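Cleaning a white tabletop – gray mark that won't budge, plus grapes

Durholm Home Forum > Kitchen & Dining

flosierfan21
Hi all, I bought a Nurnum table in November (the white one, paid 424 with delivery) and I love it, but I'm getting paranoid about stains. We eat a LOT of red grapes in this house and they always end up straight on the tabletop. Also there's a faint gray patch in the middle that I can't decide about. Shadow? Mark? I keep tilting my head at it.

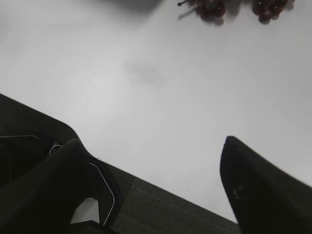
Red grapes at the back, mystery gray patch near the middle

Do I need to start using a bowl like a grown-up?

okoth_kitchen
Whole grapes won't do a thing. It's the squashed ones you forget under a napkin. I've had a white table for 15 years and the only purple spot on it is from juice that sat overnight. Baking soda paste, 19 minutes, soft cloth, mostly gone.

tablescraps
Please don't put baking soda on it until you know what the finish is! It's gritty and it'll dull a shiny top. Dish soap and warm water first, always.

okoth_kitchen
I've never had it dull anything, but you do you.

tablescraps
Mine went dull in one spot and I see it every single morning when the sun comes in :(

mugshelf
The gray thing looks like a shadow to me, it's so soft around the edges. Move your lamp and see if it moves too. Those grapes look great by the way, are they the seedless kind?

flosierfan21
Seedless, yes! Good idea on the lamp, I'll try it tonight once the kids are done with homework. Going with dish soap for now – sorry okoth, I'm a coward.

okoth_kitchen
Fine, fine. Still say get a bowl though. They roll.

mugshelf
Team bowl here too. Let us know about the patch.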